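Reading Care Labels and Choosing a Finish
Notes for week 6, Textiles for Everyday Use
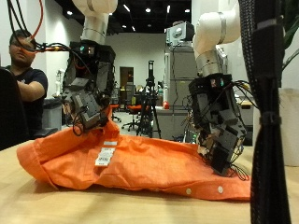
Nataša Vidmar wrote in after last week's notes to ask why a cotton shirt creases so badly when a polyester one barely does, and whether "easy care" on the label means anything at all. Good questions, both, so I'm starting there!

Cotton is mostly cellulose, and the long chains in it are held to each other by lots of weak bonds. Bend the cloth and some of those bonds let go, the chains slide a little, and then new bonds form in the bent position. There's your crease. Moisture makes the whole business easier (which is why a shirt you've sat in all day on a muggy train looks the way it does), and it's also why steam helps when you iron. Polyester takes up very little water, so it mostly springs back.

"Easy care" usually means a resin finish. The mill adds small molecules that tie the cellulose chains together, cures them with heat, and the cloth remembers being flat. You pay for it in strength — the fabric tears more easily, and I think it feels a bit papery when it's new. Some people love that crisp feel. I don't, but I'm fussy.

For the lab, we'll use the Durnen and Comano swatches, 24 of them in all. Cut them along the grain, please. Last year half the group cut on the bias and the recovery angles came out all over the place. Fold each one under the weight, leave it, release it, then read the angle after the same wait every time. Warp and weft go in separate columns.

Bring your own garment label too, the older the better. I have a pajama jacket that says "warm iron" next to a crossed-out iron symbol, and I still have no idea what they wanted me to do with it.

Reading: the finishing chapter in the course pack, up to page 36. Skip the part on wool, we get to it in April.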